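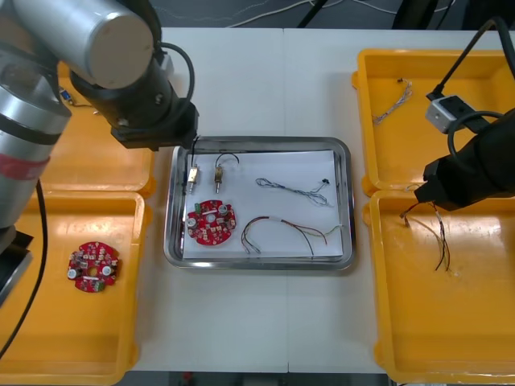
The Utbridge repair workshop has moved its parts sorting to a bench of its own, after complaints that small components were going astray between the store cupboard and the soldering tables. Mixed parts go into a steel tray lined with white paper, with yellow bins standing on either side of it. A round red circuit board and a bundle of multicoloured wires were among the things in the tray. Raluca Pîrvu, who runs the workshop, said the paper was her idea. "Brass pins roll, and you lose them against bare metal," she said.

The bench opened to members in January. It takes donated parts from two local firms, Hulatar and Benítez, which used to send their surplus away for scrap. The first delivery came to 507 pieces and the second to almost 1490, most of them still to be checked. 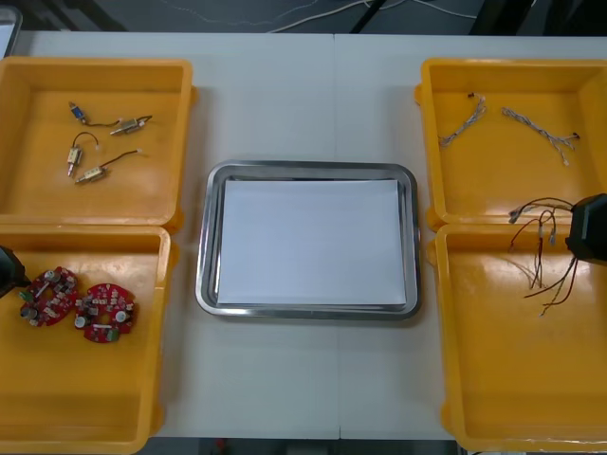 2 min read

Each kind of part is meant to have its own bin – red ring-shaped boards in one, for instance, and small metal-bodied components with their wire leads in another. Members are asked to leave the leads on, and to keep the boards flat and unstacked.

Florencio Moya will show newcomers how to test the parts before they go to the soldering tables. Sessions last three hours and are free to members. Visitors from the Ollel workshop can also attend, but should bring their own meter.

Volker Stüber, who looks after the store cupboard, said the old drawers would stay in use for screws and fuses. Labels for the bins are on order.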